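Feb 18, 2019. Speaker notes, Tekham workshop night. 40 minutes including questions. Slides advance by hand.

**Slide 1: title**

Name, shed, project. The project is called Faritz. It is a pair of hand-held grippers with a recorder, built on a home bench, used to collect grasps on household items so that an arm can copy them later. The arm is not finished. Say that early, or people will wait for it all night.

Credit Sekar Subramaniam for the firmware and Darren Crabtree for the pad moulds and most of the machining. Both are in the room and can correct me.

**Slide 2: what we built and what we bought**

- Bought: body, linkage, fasteners.
- Built: pads, trigger return, jaw encoder mount, recorder, battery holder.
- Borrowed: Darren's drill press, from August until he asks for it.

Don't go through the parts list line by line. It's in the handout.

**Slide 3: why thin packets**

Start with the old test set: blocks, cans, a tennis ball. All rigid or close to it. Every pad we cut could pick those up, so the results told us nothing about the pads.

Snack packets are harder. The film slides over itself, the contents shift, and the outside width changes as the jaws close. A jaw position that holds one packet will crush the next. They also cost very little to replace.

The worst case is a bag with rough biscuits in it. The load path goes through whichever biscuit happens to be between the pads, and if that one turns, the bag drops at one side.
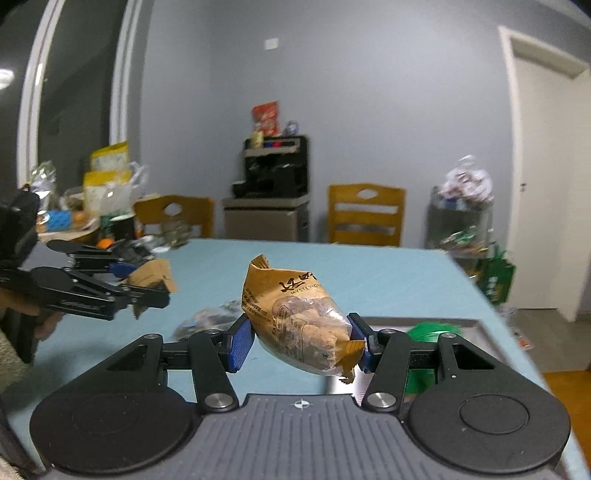
**How hard does the gripper squeeze?**

It depends on the trigger, which has no force limit of its own. The return spring sets the lower end of the range, and the hand sets the rest. We record jaw position and leave force to be estimated from it.

Pause there. Someone usually asks for a load cell at this point. We tried one under the left pad. The cable broke at the pivot twice, and the cell drifted as the electronics warmed up. It's in a drawer.

**Slide 4: pads**

Three things changed between the first and current pads.

1. Texture. Smooth silicone picks up crumbs and salt, then slips. A textured face gives the crumbs somewhere to go. Wipe with a damp cloth between runs anyway.
2. Hardness. We started too soft. The pad wrapped the packet well but sheared sideways under load, so the encoder said one thing and the packet was somewhere else.
3. Mounting. The glue failed. Each pad is now keyed into its backing plate and can be pulled off with pliers.

Pot life of the silicone is the limit when pouring. Have both moulds waxed and level before mixing. Darren can show the mould halves at the break (remind him to bring them out, they are in the blue crate under the projector).

**Slide 5: recording**

One board per gripper. Each logs jaw position at 100 samples a second to a card. Sekar's firmware writes a sync mark at the start and end of each run, and the two logs are lined up afterwards on the bench computer. We call that script Melis. It is short and the source is in the handout.

Known faults:

- Clock drift between the boards. Small on a short run, a nuisance on a long one. The end mark lets Melis stretch one log to fit the other.
- Card write stalls. They show up as a flat step in the jaw trace. Buffering fixed most of them.
- Encoder magnet slip. Looks like the gripper has changed size. Fix is a flat filed on the shaft.

Show the trace with the flat step. Ask the room what it is before telling them. Skip this if we're behind.

**Slide 6: table procedure**

Cloth goes down first. On a bare table the packets skate away when the jaws touch, and half of each run is spent chasing. Cloth adds friction and a bit of give, so the lower edges of the pads can get under a flat packet.

Mix the shapes. Long and narrow, flat, pillow-shaped, lollipops. Let them overlap. Sorted rows give tidy logs that are no use for anything else.

Long packets are best taken at one end with the pads square to the film. If the grasp is off square the packet swings as it comes up, and the swing shows in the other hand's timing as well, as the operator waits for it to settle. 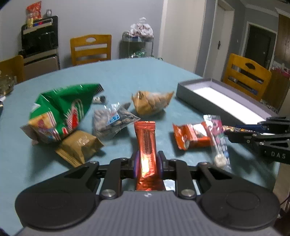

Operator fatigue matters more than we allowed for. The trigger spring is light, but the wrist carries the whole tool. Our longest session was 41 runs and the last few were poor: late closes, double squeezes, jaws opened before the packet was down. We now stop well short of that and swap operators.

Swapping has its own cost. Sekar closes slowly and early. Darren closes late and hard. The logs are easy to tell apart, and a model trained on one of them will copy that person's habits. Keep the operator's initials in the file header.

**Slide 7: failures worth showing**

Cracked bracket on the first set. Cause was an over-tight screw. We use a torque driver now, and thread lock on the pivots only.

Linkage slop. A worn bush lets one fingertip lead the other, so the item gets pushed sideways before it is held. Check with a feeler gauge at full close. Replace the bush, don't shim it.

Battery holder facing down. It opened over the table. Holder now faces up.

**Slide 8: the arm**

The arm side is called Jarkotura. Current state: base and shoulder turn, elbow is on its second gearbox, wrist is a drawing. The mounting plate takes the same pads as the hand-held units, so the contact surface should match what was recorded.

No demo tonight. If pressed, the shoulder can be run from the bench supply, but clear the front row of chairs first.

**Slide 9: handout and questions**

Handout has 4 pages: parts, pad mould drawing, wiring, Melis source. The wiring page has an error. Pins 2 and 3 on the encoder plug are swapped in the drawing. Say this out loud and write it on the board.

Likely questions:

- Cost. Give the figure on the back page and mention that it leaves out tools.
- Left-handed use. The body is symmetrical, the trigger guard needs reversing.
- Other pad materials. Tried bicycle tube (marks light packaging) and kitchen sponge cloth (tears).
- Can it be washed. Pads, yes, once off the plate. Nothing else.

Leave both grippers on the front bench with the batteries out. Collect the spare cards before packing up.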